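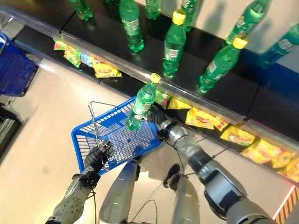 Attachment 1: green bottle held over a blue shopping basket

Ticket: Sanctions screening holding everything bound for Urport
Product: Vatell Screening
Customer: Doherty, export desk
Opened: 1 Aug 2025
Priority: High (customer asked for "higher than that", there isn't one)
Status: Closed, with one item carried over

Customer report
Every shipment we have going to Urport has been held as a possible sanctions match. That is 431 shipments as of this morning. The reason given on each is "consignee linked to listed party: PORT". We know Urport is touchy just now and we read the news like everyone else, but the port itself has not been sanctioned by anyone, unless it was done very quietly over breakfast. We have cleared 87 by hand and the person doing it would like to stop.

Support, first reply
Thank you for the report. Please confirm which list the matches come from, and send one held record in full. Please also stop clearing by hand for the moment. A manual clearance teaches the screener that the match was reasonable but forgivable, and we would like it to learn something else.

Customer
It says "Consolidated, all governments". Record attached. The consignee is a dairy equipment importer. The listed party is a shipping agent with a post office box, whose full name begins with the word Port. They have nothing else in common that we can find, and we did look, as the importer has now rung us to ask whether it is at war with anybody.

Support
Received. The match score on this record is almost 100, where we would expect a score that never reached your screen. Checking what changed in the list overnight.

Support, internal note (visible to customer in error, left in at customer's request)
The overnight update added a batch of shipping agents, following the latest round of measures. One of them arrived with its aliases in a single field, separated by slashes. The importer routine splits on slashes, spaces and, as far as I can tell, hope. The result is that the agent now has an official alias of "PORT". Our word matching then finds it inside Urport. It would also find it in support, passport and export, so I would not recommend screening this ticket.

Customer
We did wonder why our own export desk was flagged. We had assumed it was personal.

Support
Steps for you to try while we correct the list:
Go to Lists, then Consolidated, then Local overrides.
Search for the alias PORT. Select the alias only. Do not select the party it belongs to, who is properly listed and must stay that way.
Set it to Suspended, and put this ticket in the reason box for your auditors.
Run Rescreen on held items.

Customer
Done. Rescreen finished and the holds have dropped to 2. Both are addressed to the agent with the post office box.

Support
Those are real matches. Please do not release them.

Customer
No, quite. Nobody here remembers booking them. They have gone to our compliance people, who have cheered up a good deal — they were beginning to think the thing never caught anybody.

Support
Corrected list published. You can remove the override. Please rescreen once more and check that the two holds are still there. The clearances you made by hand have been marked as void for learning purposes, but remain in your audit trail with your initials on them.

Customer
Override removed, rescreened, same result. One more thing. Our forwarder, Lollis, had the same alias trouble in April with a different list and says it was told this could not happen again. They forwarded us the email. It is a very confident email.

Support
We have found that email. The April fix covered aliases separated by semicolons. A check for any alias of a single common word has been raised as a separate item and will hold such entries for a person to look at before they go out. You have been added to it, and so has Lollis.

Resolution
Faulty alias in overnight list update. List corrected and republished. Alias check carried over to the development queue.

Customer comment on closing
Urport traffic moving again. The dairy importer asks for something in writing to say it is not a shipping agent. Is there a form?

Support
There is no form. We have sent a letter.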